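"The plate is easy, the wet cloth is not"

22 February 2018

Teodora Đorđević has worked for five years on the question of whether a machine can do the small jobs of a home. When I asked her if it can, she took some time before she answered.

"It can do a job," she said. "It cannot do the jobs. If you show it one cup and one shelf, you will be happy. Then you give it your own kitchen and you will be less happy."

Her group at Trutura keeps a list of chores, and each one is tried many times. Putting a dry plate in a rack now succeeds in 90 tries from 100. Wringing out a cloth succeeds in 20. I asked what the difference is.

"A plate has one shape. A cloth has a new shape every time you touch it. A person feels this in the fingers and does not think. We must teach it, and we teach it by doing the chore ourselves with the same kind of hand." Since August they have recorded 967 such chores, most of them at a sink or a worktop.
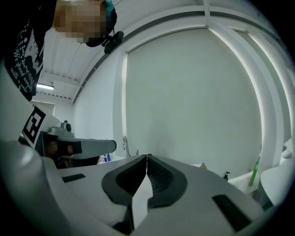 The soft finger pads of a hand-held gripper, with the tap and the worktop behind.

Her colleague Danjuma Nwosu came to us from a shop, where he filled shelves for almost five years. He is more hopeful about shops than about homes.

"In the shop the box comes in the same size on Monday and on Friday," he told me. "At home somebody has put the spoon inside the boot." He would trust a machine today with full cartons, but he would not let it near the soft fruit.

And the price? Đorđević did not want to give one. She said that a family should not wait for it before buying a new dishwasher.

I asked finally which chore she would like to hand over herself. "The bed sheets," she said. "The one with the elastic corners. I still cannot fold it, so I do not know who will teach the machine."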